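4.2 Unbuilt annexes in the Wisness portfolio

The Wisness portfolio holds 80 sheets, of which 18 relate to the annex planned for the municipal library at Clurau. The remaining sheets cover housing and a covered market, discussed in Section 5. None of the annex drawings carries a signature, and the sheet numbers were added later in a different pencil, so the order used here follows the room names written on each plan.

The earliest group shows a long reading hall set parallel to the street. In this version the roof is carried on paired columns, and daylight enters only from the north side. A second group turns the hall by a quarter and places it behind the existing building, with a passage linking the two at the upper floor. The office of Ivanyshyn, which had won the earlier commission for the library itself, seems to have preferred the second layout. Its letter of November asks the city for a survey of the rear courtyard -- a survey that would have served no purpose under the first plan.

The written program called for 514 seats. The second layout falls short of this by 60, and a note in the margin of the ground plan proposes making up the loss with a gallery. No section through the gallery survives. We found a matching staircase on one sheet only, drawn at a larger scale and crossed out.
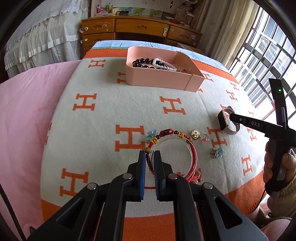

Figure 3. Hand-held gripper with ribbed blue pads over a blanket printed with orange H motifs.

Why was the annex never built? The city withdrew the rear courtyard from the site and sold it to the Rillaseck brewery, which left no room for the hall in its turned position.

The first layout could still have been carried out on the street side, but there is no sign that the office went back to it. Later correspondence deals with repairs to the existing roof and does not mention the annex. The courtyard sale is recorded in the land register without a price, and we have not been able to date the crossed-out staircase against it.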